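Ticket 241: Wevonach dryer stops at 18 minutes
Opened 2018-07-02 by Soledad Goicoechea

Hello all, and thank you for being so patient with me last time. Our dryer at Tusham has taken to stopping 18 minutes into every programme, big load or small, and the display shows 187. I've cleaned the filter (twice!) and had a good look behind it for fluff.

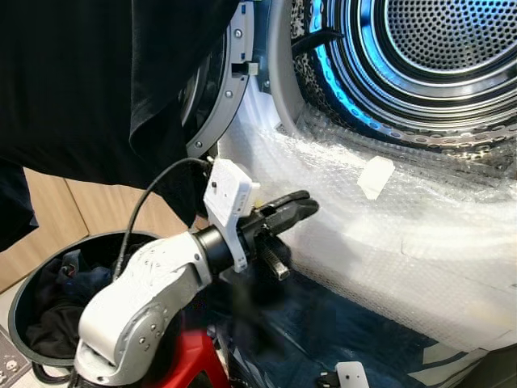

Thanakorn Petchrat: Sorry to hear it, Soledad. Code 187 is usually airflow. Is the hose kinked at the wall?

It was, a little, so I pulled the machine forward and straightened it out. I also wiped the moisture sensor with vinegar, as the booklet suggests.

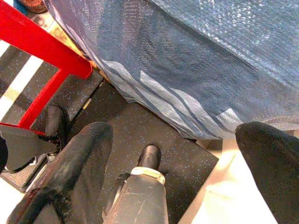 After that it ran for longer, but the code came back on the second load. The outside vent was last cleared in February.
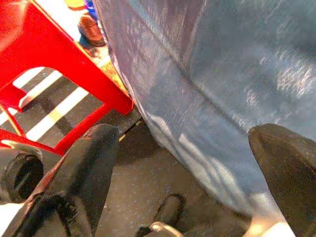 I do have a spare vent flap from Pritchard in the cupboard, still in its bag, if that's any use.
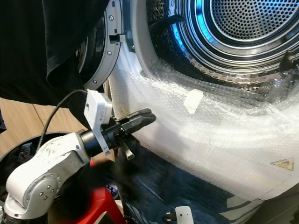
Thanakorn thought it well worth fitting, and asked for a timed run with the hose off the wall first. I'll do that tonight and add the result to this ticket.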